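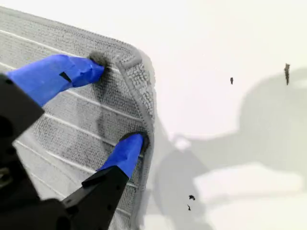

Review: Surgate fingertip pad and tape kit for two-finger grippers

Reviewed by Evaristo Bassi, Technical Services, Berchtold Textile Handling Laboratory

The Surgate kit is supplied by Grornusix and is intended for laboratories whose grippers handle towels, cloths and other soft goods. It contains replacement fingertip pads, a roll of blue finger tape, an alignment card and a printed maintenance sheet. The laboratory purchased 2 kits in March for the Nallereo folding cell and has used them under its normal maintenance schedule.

Fitting

The old pads must be removed and the finger surfaces cleaned before the new parts are applied. The maintenance sheet allows 30 minutes for both fingers, and our technicians found this sufficient. The tape is laid along each finger in overlapping turns, stopping short of the pad. It follows a tapered finger less readily than a straight one, and creases are difficult to avoid. They have not affected operation in our cell, but a flatter finish would make worn sections easier to find at inspection.

The printed sheet does not say how to finish the tape around openings in the finger. Staff should mark these positions before wrapping begins. The supplier has been asked to add a diagram.

Alignment

After fitting, the closing position must be set again. The card supplied is adequate for a first check, although it is too stiff to show how the pads will behave on fabric. We recommend a second check with the cloth in normal use. The arm should be lowered at reduced speed and the fingers closed beside the edge of the cloth, then on the cloth itself. If one pad arrives ahead of the other, the offset should be corrected before the cell is returned to service -- a small error here is easily mistaken for a fault in the camera calibration. 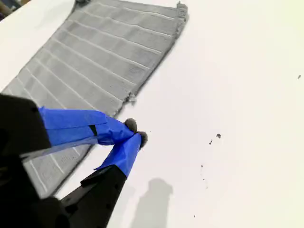
Wear and inspection

The supplier rates the pads for 4000 closing cycles. Our first pair was withdrawn after 368, when a lifted edge was found during the Thursday inspection. The second pair remains in service. Lint gathers on the pad surface when looped fabrics are handled, and a dry brush at the end of each shift is enough to remove it. The work surface should be wiped at the same time, as crumbs and loose fibres are readily picked up by the pads.

Assessment

The kit is suitable for routine use and is approved for the Nallereo cell. Grip on striped and looped towels is good, including at folded corners. The tape is generous in length and leaves little residue on removal. The instructions are the weakest part of the product, and new staff should carry out their first fitting under supervision. Replacement pads are sold only in pairs -- both should be changed together in any case.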